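Robot Handling Lab - Handout 4
When a grip fails and the controller does not know it

Module leader: Daiane Seixas
Issued Nov 16, 2023

Read this before you come to the lab. Bring your log sheets from Handout 3, because you will need your own force traces for the second exercise.

1. What happened on the Flimby cell

The Flimby cell is the smaller of our two benches. It runs a pick and place job on wooden blocks, with a two-finger gripper and a camera at the wrist. During an overnight run it was set to do 4,000 cycles. At cycle 591 the gripper closed on a block, the controller recorded a good grip, and the arm moved off. The block stayed on the bench. The arm then went through the placing motion with nothing in the fingers and came back for the next pick.

From then on the block was out of position. The cell carried on until cycle 667, when the arm pushed the block against the bench stop and the overload trip cut in. No one was hurt and the arm was not damaged. One fingertip had to be replaced.

The trip did its job. The fault we care about is everything between the first missed pick and the stop, when the log showed a healthy machine.

2. Why the controller logged a good grip

The grip check on this cell was a single test: has the motor current gone over the threshold within the closing time? If yes, the grip is good.

Current goes up when the fingers meet resistance. It does not say what the resistance is. On this gripper there are three cases that all pass the test:

a) the fingers are closed on the block across two flat faces
b) the fingers have caught a corner or lower edge and are about to slip off
c) the fingers have closed on each other

Case (c) should have been ruled out by the finger position reading. The position check had been switched off in February while a worn encoder was being changed, and it was never switched back on. The change was written in the paper logbook but not in the configuration file, so the next person to load the file had no way of seeing it.

3. Terms

Missed grip: the fingers close and the object is not held.
Slip: the object is held at first and lost during the move.
False confirm: the controller reports a grip that does not exist. A missed grip and a slip can both lead to one.
Silent fault: a fault that raises no alarm. These are the ones to worry about.

Magaña's notes (in the reading pack) use "phantom pick" for a false confirm. Same thing.

4. What was changed

The position check is back on, and the cell will not start without it. A second current reading is taken after the lift - if the load is missing, the arm stops and holds where it is. Three failed picks in a row now stop the job. The Orent bench has had the same changes. The Elton bench has not, so do not leave it running unattended.

5. Safety in the lab

Press the stop before you reach in, even if the arm looks still. An arm waiting on a timer looks the same as an arm that has finished. Do not free a jammed block by hand with the drive on. If you turn off a check for testing, put a tag on the panel and enter it in the configuration file before you run anything.

6. Exercises

For the first exercise, draw the fault tree for a false confirm, starting from the three cases in section 2. For the second, mark on your own trace where the fingers first touched the block, and say whether current alone would have told you which case you had.
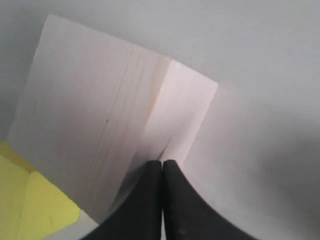 Hand in both on one sheet, with your bench name at the top. If your trace is too noisy to mark, say so and hand it in anyway - you will be given a clean one to work from in the next session.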